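**Taso kitchen table project — update for February**
March 1, 2019

Hi all, quick one this month as I'm still catching up on receipts. We spent most of February on the fruit plate, and I'm so glad we did! The idea (you may remember it from the proposal) was that Taso would always have something on the table people can grab without asking, and it has pretty much taken over from the cookie tin.

Oranges are still the big favorite. I've been mixing in smaller stuff too — tangerines, dates, little citrus when the store has it — and putting it all on one plain white plate so it gets noticed.
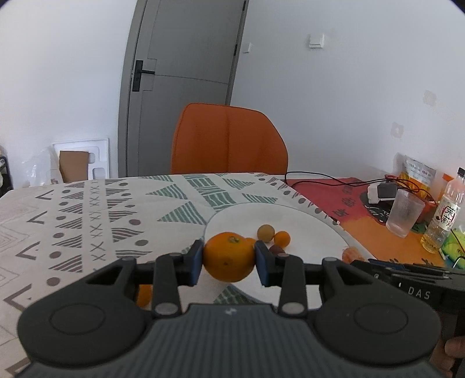 Money next. We've used almost 2000 of the 2151 you gave us, and the rest is set aside for March fruit. The patterned tablecloth came out of the same line, and it washes really well. I did go over on glasses, sorry, but I made it up by skipping the second fruit bowl.

Two things are still open. Indside hasn't confirmed the Friday delivery, so I'm hauling bags over myself for now. And the Iyengar class upstairs would like a plate of their own after practice, which I'd love to say yes to (6 extra people, usually hungry). Could you let me know if that's okay under the current grant?

Next report will have the March receipts with it.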